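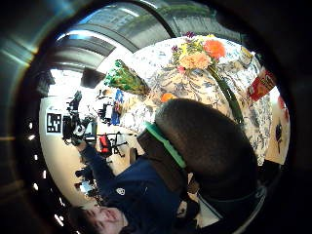

Wumeck adds a vitamin D and magnesium supplement to its daily range

23 October 2023

Wumeck is delighted to announce Pulska, a new once-a-day capsule that brings vitamin D3 and magnesium together. It goes on sale today through the Wumeck website and in 27 independent health shops, with more to follow in the new year.

Each capsule provides 1,000 IU of vitamin D3 alongside magnesium in the glycinate form, which many of our customers already know and ask for by name. Vitamin D contributes to the maintenance of normal bones and muscle function, and magnesium contributes to a reduction in tiredness and fatigue. We've wanted to put the two in one small capsule for years - and we mean small! Large tablets were the biggest grumble in our last customer survey, so the size was settled before anything else.

Work on the recipe began in May with our manufacturing partner, Jastholm. The early batches had a slightly chalky coating that our tasters didn't care for, and the team went back and changed the capsule shell. In the final home trial, 515 customers took Pulska with breakfast and told us how they got on with the size, the taste and the pot (the lid has been redesigned too, and it opens far more easily than the old one).

Pulska is suitable for vegans. The vitamin D3 comes from lichen, and there are no added sugars, colours or sweeteners. Every batch is tested by the Mokoena laboratory before it leaves the warehouse, and the results can be looked up online using the batch number on the base of the pot.

The suggested use is one capsule a day with food. Anyone who is pregnant, breastfeeding or taking medication should speak to a doctor or pharmacist first. Food supplements should not replace a varied diet.

A pot of 60 capsules costs £11. Shops wishing to stock Pulska can request samples and a trade price list from the Wumeck press and trade desk.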